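Thread for anyone holding Lekota points. The program changes in April and the email they sent leaves a lot out. I have been on the phone with them twice so here is what I have.

1/ Lekota points will still transfer to Venavora, but the minimum transfer goes up. Right now you can move 300 points at a time. From April it is 400. If your balance is under that, move it now or plan on earning more first.

2/ Transfers post in 2 days for most people. Mine went in on a Friday morning and showed up Sunday. Riaan Coetzee had one take a full week because the name on his two accounts did not match. Fix the name first.

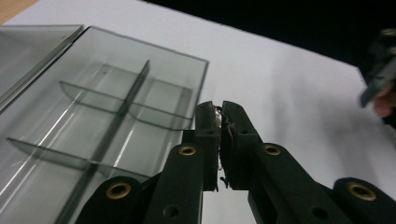
Black gripper, closed, with the divided tray next to it.

3/ The Irham card keeps its free checked bag. You have to pay for the ticket with the card. Paying only the taxes with it on an award ticket does count, I asked.

4/ Lounge passes are a different story. Old passes are paper and work until the date printed on them. New ones are in the app and cannot be handed to someone else. Chantelle Mabuza asked if a spouse can use one. No, unless they are an added user on the card.

5/ Rulska hotel nights booked with points before the change keep the old price, even if the stay is in summer. If you change the dates you get the new price. Same if you change the room type. 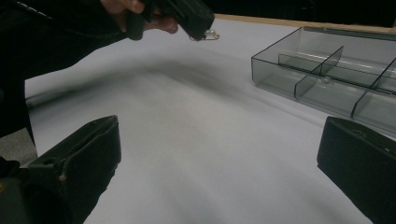
Small clear piece at the tip, white table.

6/ Someone asked what I paid. One way on Venavora, economy, aisle seat, 582 points plus tax. The same seat was more when I looked again that night. I don't know if that was the new chart or just the flight filling up.

7/ Themba Joubert says the phone line is quicker before 8 in the morning. I called at 7:40 and got a person right away. The chat could not see my transfer at all. 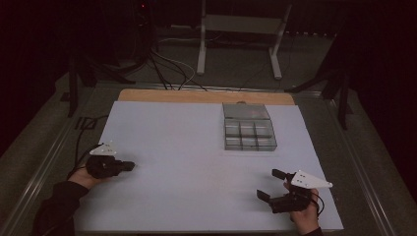
8/ Last item is what to do with paper passes and old bag tags if you have a pile of them. Sort by expiration date and use the earliest one first. For the small stuff, SIM cards and luggage keys and so on, a clear plastic box like the one on the white board works fine, six little compartments and one bigger open section. Mine sits by the door. Paper passes don't fit without folding and the desk may refuse a creased barcode, so keep those flat in an envelope.

9/ Correction to 3. Godelieve Hendriks points out the free bag is for the cardholder and one companion on the same booking. Separate bookings don't count.

10/ Still waiting to hear if Irham points can be pooled between family members. Will add it to this thread when they write back.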